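Equipment > Stable and Yard > Rugs > Sallside Fleece Cooler

Print this page | E-mail to a colleague

Sallside Fleece Cooler for Racehorses

Supplied by Momura Racing Equipment
Item 346

The Sallside Fleece Cooler is a full-length rug for Thoroughbreds in training. It is intended for use after exercise, during transport and in the pre-parade area on cold afternoons. Momura has supplied the Sallside line to licensed training yards for nine seasons, and the present model replaces the earlier two-buckle version, which is no longer available.

The cooler is cut for the lean outline of a horse in full work. Riding-horse rugs are generally too deep in the shoulder for a racehorse and tend to slide back when the animal is walked. The Sallside pattern is narrower through the chest, longer over the withers and shaped at the hip with a single dart on each side.

Fabric and construction

The body is made from a mid-weight anti-pill polyester fleece, brushed on both faces. Edges are bound in woven tape. The front closes with two adjustable buckles, and a detachable fillet string is supplied. Cross surcingles are sewn to a reinforced patch under the belly line so that the load is not carried by the fleece alone.
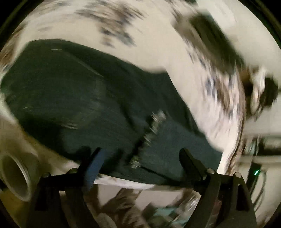
Moisture passes from the coat to the outer face of the fleece, where it may be seen as a fine dew within the first minutes after a gallop. This is normal. The cooler should remain on the horse until the coat beneath is dry to the hand, after which it should be removed and replaced with a stable rug if the weather requires one. It is not waterproof and should not be used as a turnout rug.

Sizes

Sizes run from 5 ft 9 to 6 ft 6 in three-inch steps. To select a size, measure from the center of the chest to the point of the buttock with the horse standing square. Where a horse falls between sizes, the larger is recommended for travel and the smaller for the walker. Two-year-olds often move up a size between March and the end of their first season, and yards ordering for young stock may wish to allow for this.

Yard colors and lettering

The cooler is available in bottle green, navy, maroon and black. Binding may be ordered in a contrasting color at no extra charge. Initials or a yard name can be embroidered on the near-side quarter, up to 10 characters. Longer names, sponsor marks and race titles are produced by our lettering department at Ansari and are quoted separately. Embroidered items cannot be returned unless faulty.

Presentation rugs for winning connections are a separate product. Please refer to the Flistix presentation range, which uses a heavier wool-blend cloth and a satin lining.

Care

Brush off hair and bedding before washing. Fasten all buckles and place the cooler in a wash bag. Machine wash at 30 degrees Celsius with a non-biological detergent. Fabric softener must not be used, as it coats the fibers and reduces the rate at which moisture is carried away from the horse. Do not iron or dry clean. Tumble drying on a low setting is permitted, although line drying will extend the life of the binding. 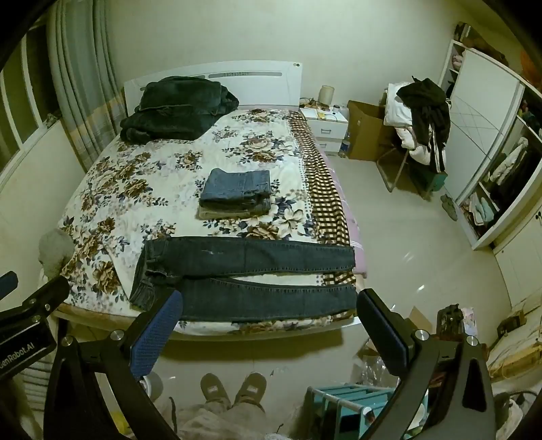
Yards with a shared laundry are advised to keep one cooler to each horse and to label it inside the collar. Skin conditions such as ringworm pass readily between horses on rugs and girths, and a cooler used on an affected animal should be treated with a suitable disinfectant wash before it is used again. The fleece is not harmed by the common yard disinfectants when they are diluted to the maker's instructions.

Fitting notes

Fasten the front buckles first and the surcingles second. On removal, reverse the order. The surcingles should hang a hand's width below the belly. A cooler fitted under a saddle pad for walking in the paddock should be folded back evenly from the withers and secured with a roller - it should never be left loose over the quarters of a fresh horse.

Trainers are reminded that racecourses may have their own requirements on the rugs worn in the parade ring, and these should be confirmed with the course before travel.

Ordering and delivery

Plain coolers are held in stock in all sizes and leave our warehouse within two working days. Orders with contrast binding or embroidery require a further week. Yards ordering 10 or more coolers in a single delivery qualify for the trade rate, and mixed sizes and colors count toward the total.

Unused plain items may be returned within 30 days in their original packaging. Stitching and fittings are guaranteed for one full season of normal use. Replacement buckles, fillet strings and surcingle clips are sold individually under Spares.

Questions on sizing, trade accounts and yard colors should be addressed to Rok Atanasov, Racing Accounts, Momura Racing Equipment. The office is open from 8:30 a.m.

Shares: 9
Comments: 0

Print this page | E-mail to a colleague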